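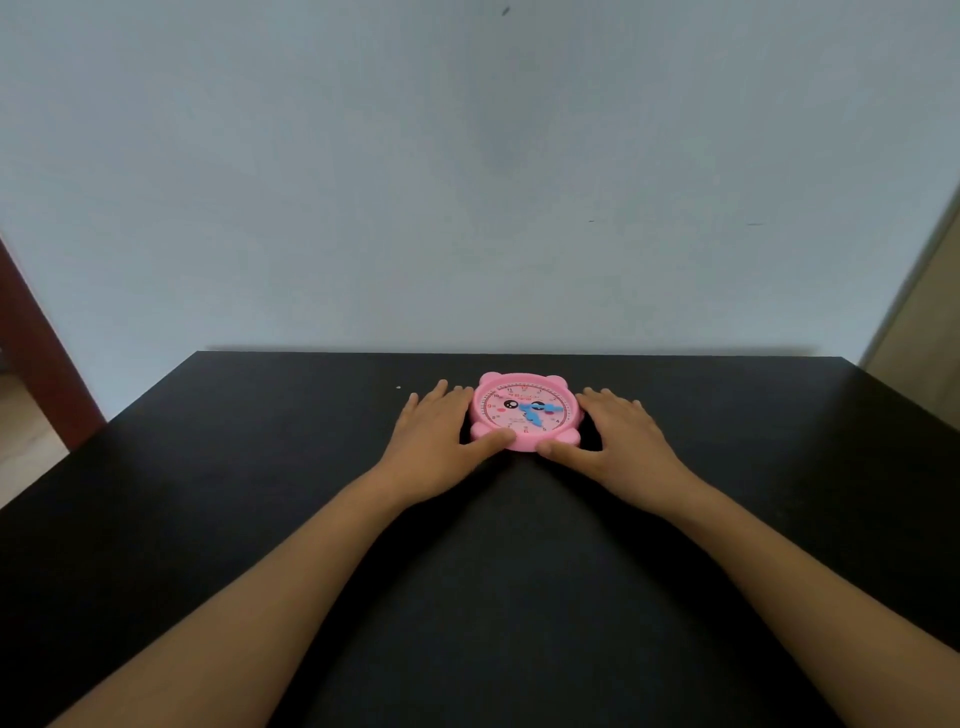 Telling the time (learning to)

Learning to tell the time is the business of getting from "is it lunch yet?" to reading a dial with two hands on it. I've looked after this page on the Plitham parents' wiki for a good while now, so forgive me if it wanders a bit. It covers clocks with hands only. Digital ones have their own page, and it's a lot shorter!

Why it's hard

A clock face asks a child to read the same ring of numbers in two different ways. The 4 means four when the short hand points at it and twenty when the long hand does, and there's nothing on most clocks to tell you so. On top of that, the short hand creeps. At half past three it sits between the 3 and the 4, and plenty of children will swear blind it's half past four (my own did this for months, with great confidence).

Then there's counting in sixties, when everything else at school goes in tens and hundreds. I still have to stop and think about how long it is from 10.46 to 11.41, and I've been at this since the seventies.

The usual order

In England most children meet o'clock and half past in Year 1, then quarter past and quarter to in Year 2, along with the five-minute steps. Minutes one by one come after that, and so do Roman numerals. Plenty of families go at their own pace and I wouldn't fret over it. My eldest skipped quarters entirely, learned them backwards from the bus timetable, and was fine.

Words

English makes a meal of this. "Half five" means half past five to most of us, but the same words in German mean half past four, which caused a proper muddle when we had an exchange student staying in Flilmont. "Quarter of" is American and children pick it up from the telly. Some of the older people in Plitham still say "five and twenty past", and I love it, though I've never managed to get anyone under sixty to copy me.

Teaching clocks

A teaching clock is a play clock made for practising on. The good ones have the minutes printed round the outside as well as the hours, so the two readings are both there to look at. Some link the hands with little gears, so that pushing the long one drags the short one along. Others let each hand move freely, and I'm less keen on those, as you can end up with times that don't exist. Card ones with a split pin cost next to nothing and last until someone sits on them.
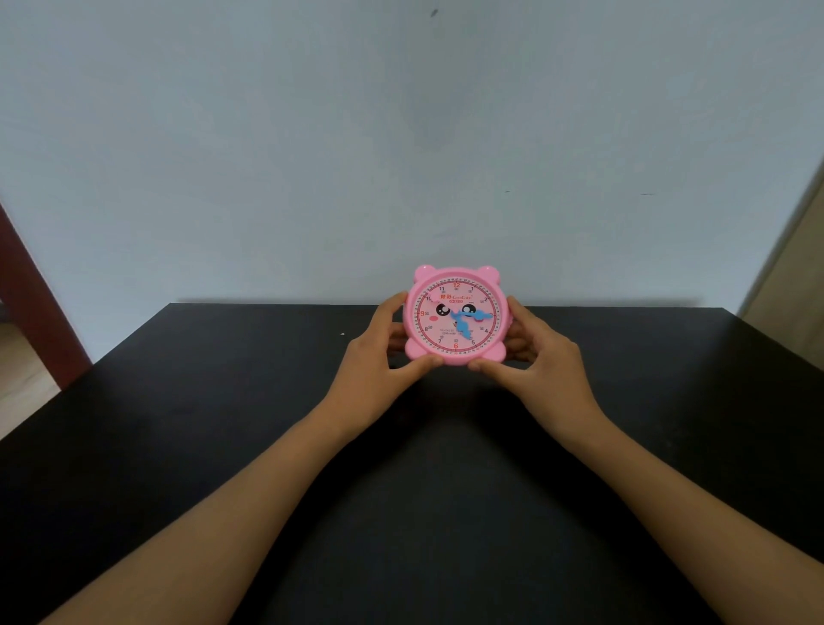
A teaching clock with bear-like ears. The 12, 3, 6 and 9 are in red and the other hours in black.

The toy library on Pacheco Street lends them out, and Vosisell, the secondhand shop by the station, often has one in the window around November. Do check the hands aren't bent!

Is it still worth it?

People ask me this a lot, usually while waving a phone. I think so, yes. A dial shows you how much of the hour is left, and I find that easier to feel than a row of digits. The church clock isn't going anywhere either, even if it does run 3 minutes slow.

See also: Calendars and days of the week; Sand timers; Bedtimes (long page, some arguing)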